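Skadside Shared Workshop
Progress report to the Lultwood Fund
Prepared by Phyllis Rudd for Lorraine Hartley, grants officer
Jul 1, 2022

Project: Loremura, a bed-making aid for people who can't bend

Where we are

Lorraine, you asked for a report that was shorter than the last one and had fewer adjectives in it. I have managed the first.

The grippers work. Both of them open, close and hold cloth, and they do it when told to, which puts them ahead of where they were in the spring, when the left one did it whenever somebody ran the bench saw. The fault was a shared ground on the power strip. It took two evenings to find and four minutes to fix, and I have charged you for neither.

We are still at the hand-held stage. A person carries the grippers to the bed, does the job through them, and we record what the jaws were doing. The arms come later, once we know how far they need to reach and how hard they need to pull. Buying arms first was last year's plan and I would like to thank you again for turning it down.

Money

Of the $300 set aside for jaw parts, $80 is left. Most of the rest went on two sets of fingers, the first of which was too sharp and put a neat row of holes in a pillowcase from my own linen closet. The pillowcase is not on the expense sheet. The replacement fingers have rounded tips and a strip of rubber, and so far the sheets have come through them in one piece.

The battery packs came in under budget. I mention this because it has never happened before on any project of mine and I may want to refer back to it.

What we tried this quarter

1. Picking up a pillow by one corner. Good. It swings a bit.

2. Tucking a flat sheet under the mattress. Poor. The housings are wider than a hand and don't want to go where a hand goes. Mridha, the small firm that cuts our plastic, has a narrower shell drawn up and has promised it by September.

3. Pulling a fitted sheet smooth. This is the job people ask us for most, so it got most of our time: 30 attempts with the present jaws. Flattening the middle is easy enough. The long creases are stubborn, and pulling from the foot does little for the cloth that gathers along the far edge. My mother would have sent the whole bed back, but she had standards and no grant. 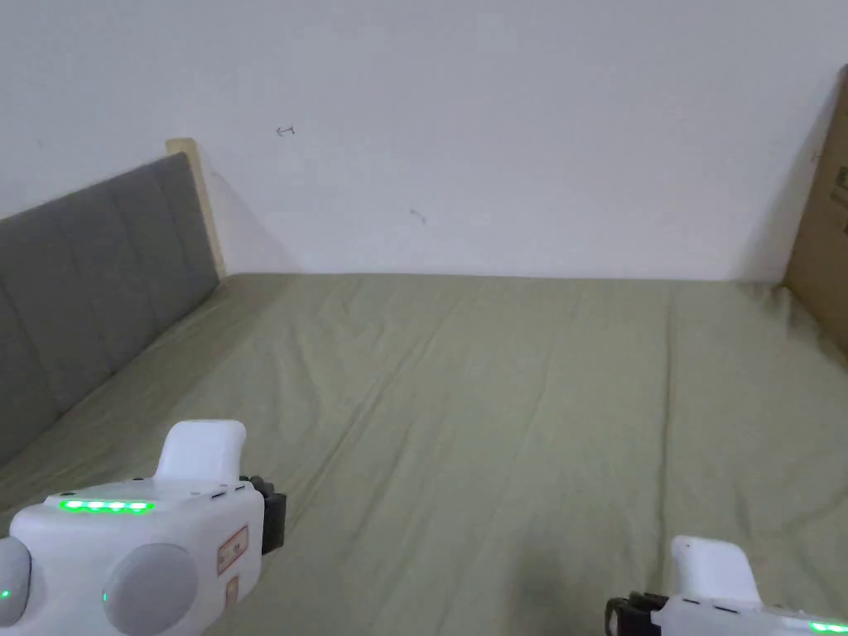 4. Folding a blanket. Started, then stopped. With a thick blanket the jaws close on the top layer and leave the others behind. We'll come back to it with the wider fingers.

Problems

The grippers are heavy for what they do. After 6 tries in a row my wrists want a word with the designer, who is me. A good part of the weight is in the handle, and I think the walls there can be made thinner without anything snapping.

The status lights are also much too bright. They were picked from a catalog photo and could guide in a small aircraft. Dimmer ones are in a drawer waiting for a free afternoon.

Next quarter

Fit the narrow shells and repeat the tucking tests. Lighten the handles. Work out a way of getting at the far edge that doesn't involve kneeling on the mattress, given that our users can't.

I'm not asking for more money this time. I would like permission to move the remaining $80 from jaw parts to handles, and a yes by email will do.

Phyllis Rudd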